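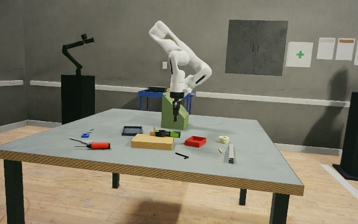
Ask the lead developer of Prarulix what the software does and the answer comes out in one breath. "It decides how the arm gets from where it is to where you want it, and it lets you argue with that decision!"

Prarulix is the motion planner that Grekero has been building for 2 years, and the version due in June is the first one other labs will be able to download. We met over a long lunch (mostly ignored) and talked about clutter.

"Everybody's first demo is one cube on a clean table," the developer told me. "Then you put down a screwdriver, a roll of tape, a couple of trays, and the planner starts taking these enormous detours over everything. I love that stage. You learn so much from a bad path."

The fix the team is proudest of is a replay tool called Plusarlow. Every plan the software throws out is kept, along with the check that killed it, so you can scrub back and see which finger came too close to what. The nightly run goes through 356 simulated table layouts. In the first week, 76 of them failed. Now it's 5.

And those last ones? "Thin things lying flat, all of them. A narrow bar, a little peg. The gripper has to come straight down and there's hardly any room to be wrong."

I asked whether simulation was making life too easy. There was a big laugh at that. "Friction, yes, we're still too kind with friction. But I can move a tray two inches and rerun the whole night's work before breakfast. I'd never give that up."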